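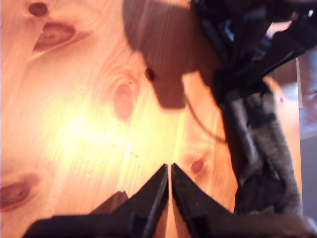
Pine Table Finisher and Repairer – Part Time

Benari Workshop, Endale

12 shares 2 comments

Benari repairs and refinishes pine furniture for homes, village halls and small cafés. Most of what comes through the door is tables: kitchen tables, trestle tops, school benches and the odd counter. We are looking for a part-time finisher to join the workshop in March. The post is permanent after a trial period of two months.

The work

You will take worn pine tops back to a clean surface and refinish them in oil, wax or varnish, depending on what the customer has asked for. A normal week includes:

- checking each top under a strong light and marking dents, raised grain and old glue
- scraping and sanding, by hand and with a belt or orbital sander
- steaming out shallow dents and filling deeper ones
- sealing knots before finishing, where the customer wants a varnished or painted top
- applying two coats of finish, with a light rub down between them
- writing up the job card and wrapping the piece for collection

We keep knots wherever we can. Customers mostly choose pine for the knots and the colour, and we do not plug a sound knot or bleach the wood to even it out. Loose knots are glued back in. If a knot has to be replaced we talk to the customer first, so you will need to be comfortable picking up the phone.

Last year the workshop finished 278 pieces. The busy months are the spring and the run up to Christmas. It is quieter in the summer, when we do our own stock for the shop at Skitska.

What we are looking for

You should have worked with softwood before, either in a job or on a college course. A good eye for grain direction matters more to us than speed. Pine marks easily and shows every cross-grain scratch once the oil goes on, so a lot of the job is going back over something that looked fine the first time.

You will also need to be able to lift one end of a large table with another person. Some experience of spray finishing would be useful but we can teach it. A driving licence is helpful for deliveries – the van is a manual.

We are happy to hear from people coming back to work after a break and from people changing trade.

Hours and pay

The post is three days a week, 8.30am to 4.30pm, with a paid half-hour break for lunch. Which days you work can be agreed with us, but they need to stay the same from week to week. Pay is hourly and depends on experience, and we will give you the rate before you come in for a trial. Holiday is pro rata. Overalls, masks, ear defenders and gloves are supplied, and hand tools are provided if you do not have your own.

The workshop is on the ground floor, with level access from the yard. It is heated, but the big doors are open when timber is coming in, so bring a jumper. There is parking in the yard and the Clutberg bus stops at the end of the lane.

How to apply

Send us a short letter saying what you have made or repaired and what you used on it. Photographs of your work are welcome, up to six. A CV is fine but we do not need one. Letters can be posted or handed in at the workshop, or left at the counter in Skitska in an envelope marked "Finisher".

If we would like to meet you we will arrange a paid half-day trial. You will be given a small pine top to sand and oil, and there will be time to look round and ask questions. We reply to everyone who writes, usually within two weeks.

Share this post Save job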